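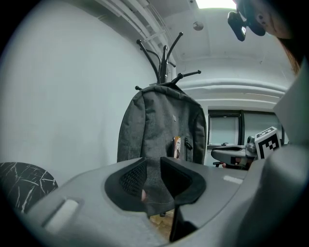

Projektbericht: Garderoben und Ablagen im Eingangsbereich von Mietwohnungen

Seminararbeit im Modul Wohnen und Ausstattung, Abgabe 30. April

1. Ausgangsfrage

Im Wohnheim Husstead haben die Zimmer keinen Flur. Man kommt zur Tür herein und steht zwischen Bett und Schreibtisch. Jacken, Taschen und Schuhe landen dort, wo gerade Platz ist. In den Altbauwohnungen der Siedlung Valtance gibt es dagegen Flure, die aber oft so schmal sind, dass ein Schrank mit Türen nicht hineinpasst. Wir wollten wissen, wie die Bewohner in beiden Häusern ihre Alltagssachen unterbringen und welche Möbel sie dafür benutzen. Es ging uns um das, was täglich in die Hand genommen wird, also nicht um Winterkleidung im Keller oder um Koffer.

2. Vorgehen

Im März haben wir einen Fragebogen in die Briefkästen beider Häuser verteilt. Insgesamt waren es 309 Stück. Zurück kamen 70, davon waren 59 vollständig ausgefüllt und wurden ausgewertet. Die übrigen Bögen hatten meist auf der Rückseite keine Angaben. Vermutlich wurde die Rückseite übersehen, der Hinweis "Bitte wenden" stand ziemlich klein unten rechts.

Zusätzlich haben wir vier Haushalte besucht, zwei in Husstead und zwei in Valtance. Dort wurden die Breite des Eingangsbereichs, die Lage der Steckdosen und der Abstand der Tür zur nächsten Wand gemessen. Die Besuche waren kurz. Ein Messprotokoll liegt im Anhang.

3. Ergebnisse der Befragung

Am häufigsten genannt wurde die Hakenleiste an der Wand oder an der Tür. Danach folgen der frei stehende Garderobenständer und der Stuhl. Der Stuhl war im Fragebogen gar nicht vorgesehen und wurde unter "Sonstiges" eingetragen. Geschlossene Schränke im Eingangsbereich kommen fast nur in Valtance vor und dort nur in den Eckwohnungen mit dem breiteren Grundriss.

Bei der Frage nach den Gründen spielt der Mietvertrag eine große Rolle. In Husstead ist das Bohren in die Wände untersagt. Wer keine Türhaken mag, greift zum Ständer. In Valtance ist Bohren erlaubt, allerdings muss beim Auszug alles verspachtelt werden. Mehrere Befragte schrieben, dass der Altbauputz die Dübel nicht hält und die Leiste irgendwann samt Putz herunterkam.

Ein Punkt, den wir unterschätzt hatten, sind Taschen und Rucksäcke. Sie sind schwerer als Jacken und werden trotzdem an dieselben Haken gehängt. Bei Türhaken führt das dazu, dass die Tür nicht mehr richtig schließt. Bei leichten Ständern mit kleinem Fuß wird angegeben, dass sie kippen, wenn alles auf einer Seite hängt. Einige stellen den Ständer deshalb in eine Zimmerecke, wo er auf zwei Seiten Halt hat.

4. Hausbesuche

In Husstead ist der Streifen hinter der Tür kaum nutzbar, die Tür schlägt bis an die Wand auf. Beide Haushalte hatten ihre Garderobe deshalb am Fußende des Bettes. In Valtance war im ersten Haushalt der Sicherungskasten das Problem. Er muss zugänglich bleiben und sitzt genau in der Höhe, in der man eine Hakenleiste anbringen würde. Im zweiten Haushalt hing die Leiste sehr tief, damit die Kinder selbst herankommen. Darüber war ein schmales Brett für Schlüssel und Post.

5. Entwurf

Auf dieser Grundlage haben wir ein Modell mit dem Arbeitsnamen Gavalas gezeichnet. Es ist ein Ständer, der zwischen Boden und Decke geklemmt wird und ohne Bohren auskommt. Die Haken sitzen auf zwei Höhen. Die unteren sind für Taschen gedacht und liegen näher am Rohr, damit der Hebel kleiner bleibt. Ein Muster im Maßstab 1:1 aus Stahlrohr und Holzdübeln wurde in der Werkstatt Traruvcombe gebaut. Die Klemmung hielt auf Fliesen gut, auf Teppich musste nach ein paar Tagen nachgestellt werden. Für abgehängte Decken ist das Prinzip ungeeignet.

6. Einschränkungen

Der Rücklauf war gering und in Valtance deutlich besser als in Husstead. Für das Wohnheim sind die Aussagen daher mit Vorsicht zu lesen. Außerdem wurde im März gefragt, als noch dicke Jacken getragen wurden. Im Sommer sähen die Antworten zum Platzbedarf wohl anders aus. Die Materialkosten des Musters wurden nicht auf eine Serie umgerechnet.

Anhang: Fragebogen, Messprotokoll, Zeichnungen zum Modell Gavalas (Ansicht, Schnitt, Detail Haken)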